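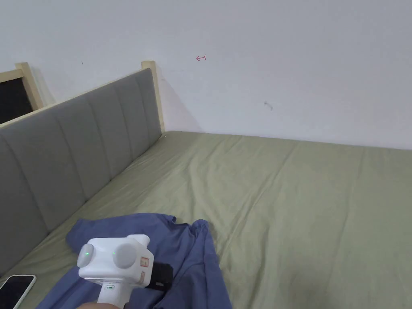

Minutes, Rostton House bedrooms meeting, 2022-12-06

I took the notes again, so forgive the bits where I was also eating. We started late and went straight to the bedrooms.

Bedding. We're going with sage green fitted sheets in all 12 guest rooms. I love the color against a gray headboard and I said so, probably twice! One person wanted plain white (easier to bleach, fair enough) but was outvoted. Solleck will hold their price if we order 40 sheets in one go, so we will. Pillowcases put off to next time — we went in circles on those.

Headboards. Everyone likes the padded gray ones with the light wood rail. Cleaning them is another matter, as dust settles in the seams between the channels. We agreed to use the soft brush on the vacuum every other week and no sprays at all until Laaksonen tells us what the fabric can take. I'm writing to them.

Walls. White stays. Small marks and scuffs get wiped first and touched up only if they don't budge. We can spend up to 200 dollars on paint and rollers, and I'll ask Zodach for a matching white. Full repaint moved to May, when we're quieter.

Squeaky bed upstairs: still squeaky. Tighten the bolts before we talk about it any more, please.

Any other business: someone has the good stepladder. Please bring it back — I need it for the curtain rods.

Next meeting in the new year, same room, and I'm bringing the cookies.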